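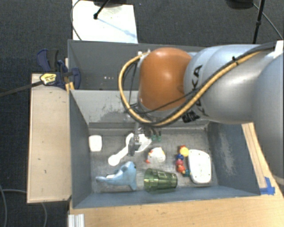 Returns & Sorting, Andby Altville – the department's own pages

Search this blog Go

I've worked in returns for nine years, and for most of that time the job was the same. A carton comes in, you cut it open, you take out whatever the customer sent back, you decide what it is and you put it where it goes. Toys, kitchen things, bath things, party supplies. We get all of it in the same carton sometimes, because people order it together and send it back together.

Since May the arm has been doing part of that. It's a KUKA, which you can read on the side of it if you tilt your head. It works over two gray bins, one behind the other, and it picks out of a mix. On my last shift there was a blue dolphin in there, a green plastic cup on its side, a string of colored beads and a white thing like a spoon. That's a normal mix for us.

A few people from my old shift have asked me what it's like, so I'm writing it down once instead of answering everybody separately.

The first thing is that the job got split. I used to do opening, picking, checking and placing. Now the station has an opener, who empties cartons into the bins, and a checker, who handles whatever the arm leaves or gets wrong. The arm does the picking. You're the opener for half a shift and the checker for the other half, and you swap at the meal break. I like checking more. Opening is harder on the hands than it used to be, since you no longer get the slower parts in between. You cut, tip, flatten the carton, cut, tip. My supervisor, Orvokki Sjöberg, had us try swapping every two hours and we liked that better, but it made a mess of the handover sheets and we went back.

Checking means you get the odd ones. Beads are the worst. Anything on a string will lift at one end and drag something else along, or slide off and land half in and half out. Clear plastic is a problem too. The arm will go for a see-through cup and close next to it. Soft things it's good with. Flat things lying against the wall of the bin it mostly leaves alone, and then you reach in and get them yourself, after you press the hold button and the light changes. You don't reach in before the light changes. We had a whole morning of training on that and I'd say it was the best part of the training.

The second thing is the numbers. We have a screen now. The target for the station is 2000 pieces a day across all shifts, and the screen shows where we are against it. Before, nobody upstairs could have told you how many pieces I handled before lunch. Now anyone who walks by can see it. The number belongs to the station and has no names on it, and Orvokki fought to keep it that way. Still, when it's behind you feel it, and when it's behind because the arm has stopped and is waiting for someone from Vainio to log in and look at it, you feel it just the same. Vainio is the company that set it up. They're decent on the phone. Getting through to them at 5 in the morning is another matter.

The hoses and cables were a surprise to me. I expected something sealed and smooth, and there's a yellow-orange hose looped off the side with a black cable running next to it and black tape on the arm. The bins have scuffs all over them. It looks like something people work with, which made me more comfortable around it.

The third thing is who's here. There were 24 of us in returns last year. Nobody was let go because of the arm, and I want to be fair about that because there were rumors. But when people left they weren't replaced, and two of the younger ones moved over to outbound because they didn't want to learn the station. Two others went the opposite way and took the Plindero course, which is the software the station runs on. They now do the settings and the restarts, and they got a bump in pay for it. The course was offered to everyone, but it was on Wednesday evenings and not everyone has their evenings. I didn't take it. My mother was sick then. I've asked if it will run again during working hours and I was told it's being looked at.

What I miss is talking. With four people at one long table you talked all day. The station has two, and the opener has their back to the checker. I brought this up at the last shift meeting and Orvokki wrote it down. Turning the opening table a quarter turn would fix most of it, and there's room, if they move the carton cage.

My shoulders are better. I should put that in as well. I used to reach and lift to the side several hundred times before lunch, and by the end of the week I couldn't sleep on my right side. I can now. The wrists are about the same.

If you're at another site and getting one of these, ask early who does the restarts at night, and ask for the training to be on paid time. Ask what the screen will show. And wear the thin gloves for checking – the thick ones are no use with small parts.

I'll write again when they decide about the table.

Recent posts
Parking at the Altville gate, again
Which box cutters hold up
Notes from the May shift meeting
Soup for the night shift
New lockers, old keys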